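About Hviid Tables

Plain white work tables for schools, craft rooms and small shops 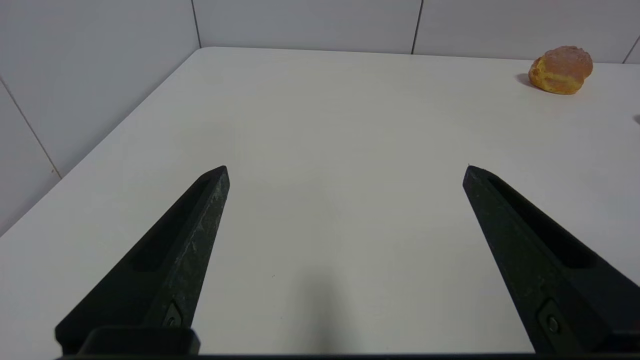
Hviid Tables started in a two-car garage in Cillton, making work tables for a sewing school that couldn't find any in the right height. The school wanted a light surface so students could see pins and dark thread, and it wanted tables that one person could wipe down between classes. We still build to that order, with a few changes.

There are 14 of us now. We moved out of the garage and into the old feed store on Trukley Road, where we have a cutting room, a finishing room and a small showroom at the front. Most of our customers are schools and community workshops. The rest are people who want one good table for a spare room and plan to keep it.

What we make

Our main product is the Zikex table. It comes in 3 heights and 2 depths, all with the same pale, low-sheen top. We tried a glossy finish early on and dropped it after a season. It threw the ceiling lights back at people and showed every fingerprint. The matte top is easier on the eyes, and small parts are easy to find on it.

A light top does show dust and crumbs. Some buyers ask us for a darker color for that reason, and we can do a mid-gray on orders of 7 tables or more. For sewing, model building, sorting and paper crafts we still suggest the white.

Looking after your table

Wipe the top with a damp cloth and a drop of dish soap, then dry it. Brush off grit first, especially after sanding or cutting. Skip scouring pads and powder cleaners – they leave shiny patches that won't come out. Use a mat under craft knives and a trivet under anything from the stove or a glue pot.

If a top gets badly worn, we can replace it and leave the legs and frame as they are. Send us the number stamped under the left rear corner and we will quote you a price.

Visiting and ordering

The showroom opens at 9 a.m. Schools can borrow a sample table for two weeks before they order. We deliver within the county in our own van, and farther out by freight. The workshop closes for stocktaking in April, and orders placed then go out the following month.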